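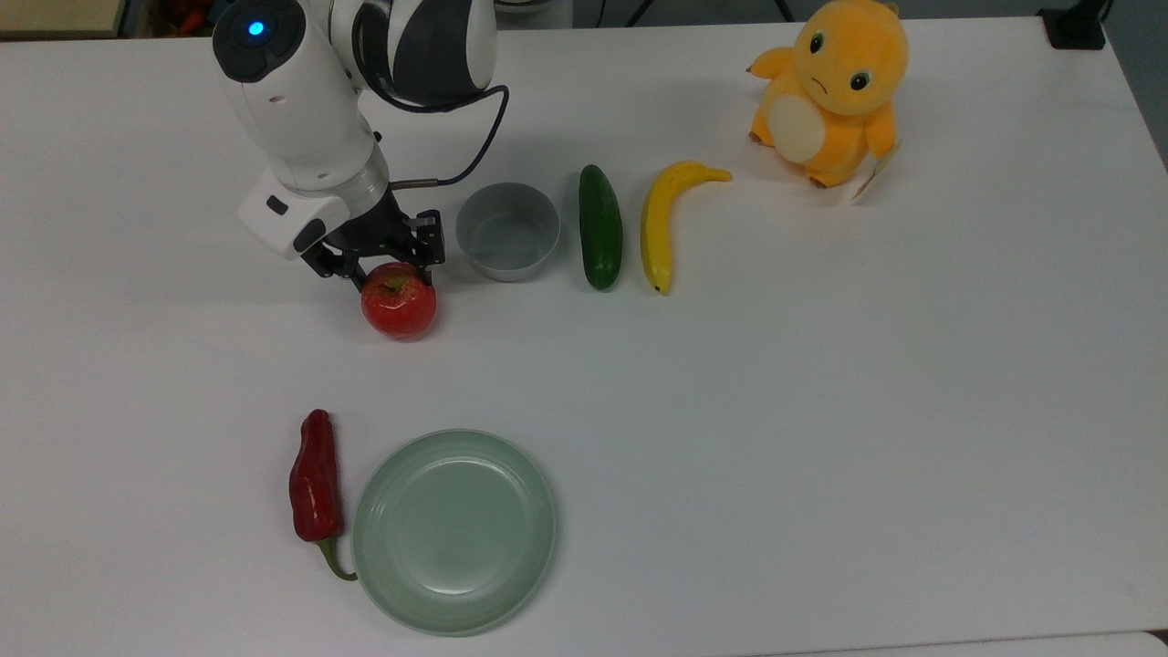

Tea and fruit stains on a white table top

Posted in: Home and Furniture > Cleaning

Woma
We bought a white Tristari table in March and it cost nearly £200, so I'd like to keep it decent. It has a smooth, slightly shiny top. There are now tea rings at one end and a pinkish mark where a bowl of cherries leaked overnight. Washing-up liquid takes off the grease but leaves the stains. The leaflet only says "wipe with a damp cloth". What can I use that won't dull the surface? I have bicarb, white vinegar and a bottle of thin bleach in the house.

Zulico
Bicarb first. Mix it with a little water until it's like toothpaste, spread it over the mark and leave it for four to six minutes. Wipe it off with a soft wet cloth, no scrubbing, then rinse and dry. Tea usually comes up on the second go. Try it on the underside or a back corner before you do the middle.

For the cherry mark, put a few drops of 3% hydrogen peroxide from the chemist on a cotton pad and lay it on the stain for a short while. Rinse well afterwards. Don't mix the bleach with the vinegar, it gives off chlorine gas.

Keep the white foam blocks as a last resort. They are a very fine abrasive and on a shiny top they leave a matt patch that shows when the light is low.
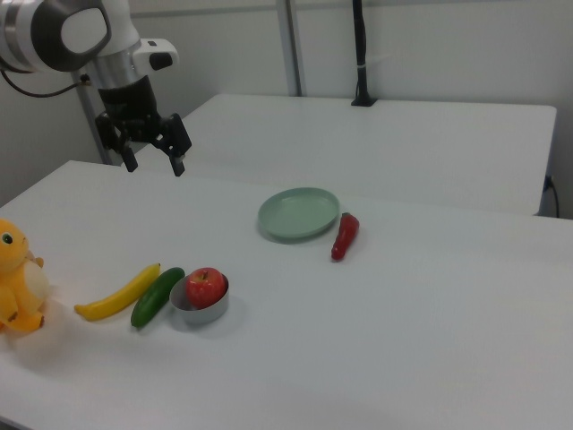

White tables, front and back.

Aaltonen
bleach. did mine with it and it was fine

Zulico
It might be fine on some tops, but it can yellow the edging strip and get into the joins. I wouldn't start there.

Woma
Thanks both. Bicarb has shifted the tea rings, two goes as you said. The cherry mark is fainter but still there, so I'll pick up some peroxide. Someone at work polished hers out with a 4000 grit pad, but I don't think I'll risk that on the shiny finish.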